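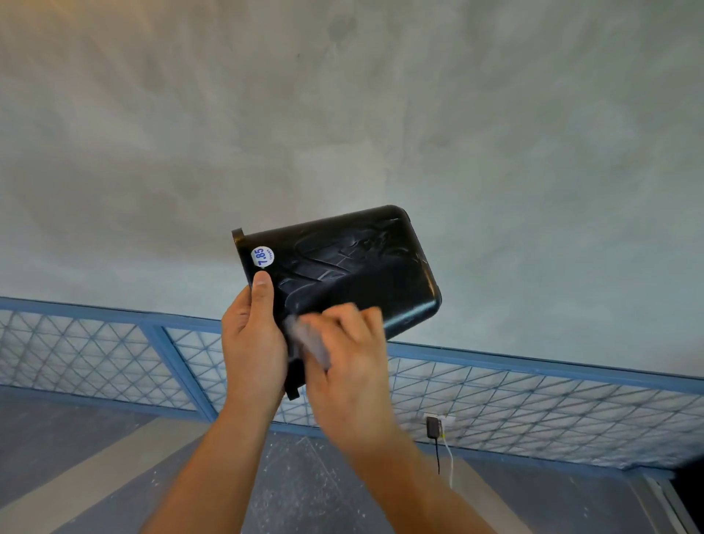
Abdeckung der Skulwood-Zelle: Reinigung und Pflege

Die Skulwood-Zelle ist eine kleine Roboterzelle zum Greifen und Umsetzen leichter Teile, und ich kümmere mich hier in Temdale jetzt schon eine ganze Weile um sie. In diesem Artikel geht es um einen Handgriff, den man leicht unterschätzt: das Abwischen der schwarzen Kunststoffteile, von Hand und mit einem Tuch. Klingt banal, kostet mich aber mehr Zeit als das Nachziehen der Schrauben (und macht ehrlicherweise auch mehr Spaß!).

Aufbau

Die Zelle besteht aus einem Arm mit 4 Achsen, einem Greifer mit zwei Backen, der Steuerung und einem Vorrat an Übungsteilen. Dazu zählen bei uns Deckel, Hüllen und flache Schalen aus Kunststoff, glatte und solche mit Relief. Die Reliefteile sind mir die liebsten, weil der Greifer an ihnen richtig arbeiten muss. Ein Teil davon kommt aus dem ganz normalen Laden, da klebt dann gern noch ein Preisschild drauf – bei einem schwarzen Teil steht 7.85, blau auf weiß.

Wischen

Ich nehme das Teil in die linke Hand, Daumen flach auf die Vorderseite, Finger um den Rand, und wische mit der rechten. Das Tuch falte ich klein zusammen, mit einem großen Lappen kommt man an den erhabenen Stellen nicht ordentlich entlang. Bei einem Relief wische ich zuerst in Längsrichtung und danach quer. Fingerabdrücke sieht man auf mattem Schwarz übrigens am besten, wenn man das Teil schräg gegen das Licht kippt.

Reiniger brauche ich selten, lauwarmes Wasser reicht fast immer. Alkohol lasse ich weg, seit mir damit einmal eine Schale fleckig geworden ist. Vor dem Einlegen muss alles trocken sein, sonst rutschen die Backen, und dann darf man die ganze Runde wiederholen.

Aufkleber

Über Aufkleber wird bei uns im Projekt Ebrahimi gern gestritten. Ich bin fürs Drauflassen, solange sie flach anliegen und nicht auf der Greiffläche sitzen. Beim Abziehen bleiben sonst Klebereste, und die sammeln Staub wie verrückt. Wer trotzdem abzieht: langsam, von einer Ecke her, und danach noch mal die ganze Fläche wischen. Runde Etiketten lösen sich nach meiner Erfahrung besser als eckige.

Abstände

Gewischt wird nach jeweils 200 Zyklen, die Greiferbacken kommen gleich mit dran. Im März habe ich den Abstand zur Probe verlängert und bin bis 521 gekommen, ehe die ersten Teile schief in der Ablage lagen. Seitdem bleibe ich brav beim alten Wert. Auf Betonböden wie bei uns setzt sich der feine Staub schneller ab, als man denkt, da würde ich lieber einmal öfter wischen.

Wiedereinlegen

Laschen und überstehende Kanten gehören immer auf dieselbe Seite, sonst stimmt die gespeicherte Greifposition nicht mehr. Ich lasse danach 2 Leerfahrten im langsamen Modus laufen und schaue mir an, ob die Backen sauber schließen. In der älteren Ausführung aus Tenmont muss man dafür den Greifer vorher neu referenzieren, bei der jetzigen Zelle geht das beim Einschalten von selbst.

Stand: 23. Okt. 2019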